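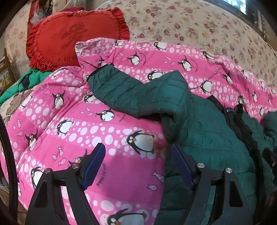
4.2 The blank line after "Other"

I came into this part of the project expecting people to complain about the boxes. You know the ones: a school form, a clinic form, a list of races with a little square beside each, and at the bottom "Other" with a line to write on. What I wanted to learn was how the 51 people I interviewed in Wivstead decide what to put there, and I figured they'd mostly be annoyed at having to.

Some were. But a lot of them loved that line! Sugeng Hidayat told me he fills it in differently depending on who he thinks will read it. At the clinic he writes one word. At his daughter's school he writes where his parents were born (both places, with a slash), and on anything to do with work he leaves it empty and lets them guess. He didn't see this as lying, and after going back through almost 600 pages of transcript I don't either. He was telling each office as much as he wanted it to know.

Figure 2. Quilted jacket laid open on a penguin-print blanket.

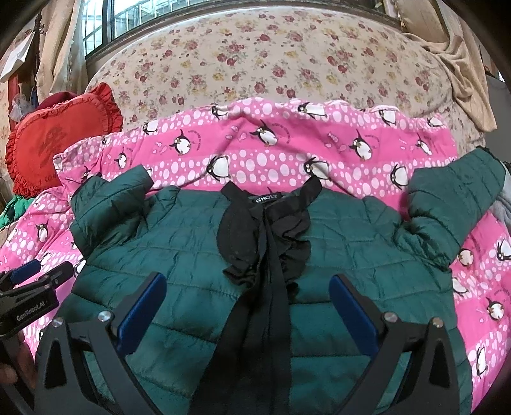
I had coded answers like his as "strategic," and I've since dropped the word because it makes people sound sneakier than they are. Kurniawati Khoo writes the same thing every time, in capitals, and has done so since she was old enough to hold the pen. Her brother ticks the nearest box and moves on. They grew up at one table with one set of grandparents, and when I talked to them together they argued over it for most of an hour, very cheerfully, while I tried to keep up with my notes.

So family background doesn't get us far in predicting the answer. Neither does age, at least in a group this small. What did seem to matter was whether a person could remember having a form handed back. Five people described this happening, a clerk sliding the page across the counter and saying to please pick one, and all five now pick one. 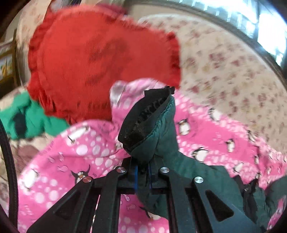 Tamsin Dvorak, commenting on a draft of this section, wrote that I was letting the forms off too easily. Her point was that a blank line still sits at the bottom, under everyone who got a box, and that a person can enjoy filling it in and still notice where it has been put. I think she's right about the placement. I went back to the two longest interviews with that in mind, and both people had brought it up on their own, and I'd skipped right past it the first time. I take up the order of the boxes in 4.3.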